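Enddale Community Help – Rentals and Shared Spaces

Is a hall allowed to keep part of our deposit for "late return of keys"?

Posted by Lakley Craft Circle

Our group hires the small meeting room at Drerkside Hall one evening a month. We paid a deposit of $200 in January, when the booking began. The agreement states that keys must be returned "promptly at the close of the hire period." It gives no time and does not say where they should be left.

After the most recent session, the keys were placed in the office mail slot at 9:40 in the evening. The office was closed. On Tuesday we received a letter stating that $74 had been withheld from the deposit for late return. The letter quotes a schedule of charges that was not attached to our copy of the agreement. No damage was alleged, and no complaint was made about cleaning.

We wish to know whether the hall may rely on a schedule we were never given, and whether we should continue to use the room while the matter is open. Our remaining bookings are already in the members' calendar and we would prefer not to cancel them.

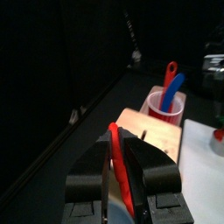
Red strip and tan block.

A copy of the letter can be typed out here if it would assist.

Posted by Chanida Kaewkla

The first step is to read the agreement for any wording that brings other documents into it. Typical phrases are "subject to the hall's standard terms" or "charges as published from time to time." If such wording appears above your signature, the hall may argue that the schedule formed part of the agreement even though it was not attached. If there is no such wording, your position is considerably stronger.

The second matter is the word "promptly." Where a contract sets no hour, it is generally read to mean a reasonable time in the circumstances. You have not said when the hire period ended. If it ended at 9:30, a return at 9:40 would be difficult to describe as late. If it ended at 8:00, the hall has more to say. It is also possible that the hall counts the keys as returned only when the office opens and a member of staff collects them. You should ask for this to be confirmed in writing.

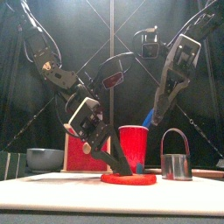

Photo: Kaewsai Media

I would suggest a short letter, addressed to the bookings office and kept free of argument. It should contain the following:

The date and hours of the hire, as shown on the booking form.
The time the keys were placed in the mail slot, and the name of the person who placed them there.
A request for a copy of the schedule of charges and the date on which it took effect.
A request that the amount withheld be returned within 14 days, or that the hall explain in writing the basis for keeping it.

Send the letter by a method that provides proof of delivery and keep a copy. Continuing to use the room does not normally amount to accepting the charge, provided that your letter says plainly that the charge is disputed. Rules on deposits vary by state, and many apply only to homes. A local legal aid office can advise on which apply to a hall hire.
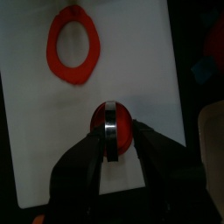
By Chanida Kaewkla, Rentals and Shared Spaces

One further point. Before the next session, ask the hall to agree by e-mail to a fixed time and place for the return of keys. The reply should be stored with the agreement – it will be of use to whoever handles the bookings after you.

Posted by Enddale Tenant

My apartment building did the same thing with a parking pass. I complained and they gave it back after 6 weeks. Small claims is an option but the filing fee may not be worth it for that amount. Also check whether the mail slot is on a security camera.

Posted by Lakley Craft Circle

Thank you for the replies. The booking form gives the close of hire as 9:30. The agreement does refer to "house rules," but it does not mention charges. The letter will be sent this week.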